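Wrist Camera Perception and Grasp Planning for Hanging Cloth
Final project report, Group 5
Tavion Esposito, Florencia Figueroa, Uriel Navarrete
Supervisor: Salvador Quintela
04/04/2025

4. Software

4.1 Structure

The software runs as three processes: a perception node, a planner and a controller. They exchange messages over a local socket. The first version ran everything in one loop, and a slow segmentation call would hold up the arm. Splitting the loop removed this problem but introduced a new one — the planner could receive a mask that was older than the current arm pose. Every mask now carries the joint state recorded when its image was taken, and the planner uses that state to place the grasp point in the base coordinate system.

4.2 Perception

The segmentation network labels each pixel as cloth, rack, gripper or background. It was trained on 3116 labeled wrist camera images. A further 1175 images were kept for testing, all from rooms that do not appear in the training set.

The gripper label was added late. Without it, the dark fingers were often merged with the thin dark rods of a drying rack, and the planner then treated the rack as closer than it was. A fixed mask of the fingers was tried first, but it failed whenever the opening changed. Florencia Figueroa relabeled the training images with the extra class.

Polished floors remain a weak point. Strong sunlight and long shadows produce edges that the network sometimes reads as rods. Stone veining has a similar effect. We reject any rod segment with no depth support in 3 consecutive images, which removes most of these detections at the cost of a short delay.

4.3 Grasp selection

The planner looks for folds along the lower part of the cloth mask. Each candidate is scored on depth contrast, distance from the nearest rod and the wrist rotation needed to reach it. Patterned cloth caused trouble in early tests, as the lines of a plaid were scored as folds. The color term was dropped from the score and depth contrast is now used alone.

4.4 Control

The final approach is a straight line at constant speed. The controller stops if the motor current passes a limit or if the mask is lost. Recovery is simple: the arm backs away along the same line and requests a new mask. Replanning from the stopped pose was written by Uriel Navarrete but is not enabled, as it has not been tested near furniture.
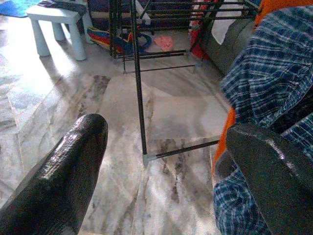

Figure 5. Wrist camera view with checked cloth, drying rack and both gripper fingers.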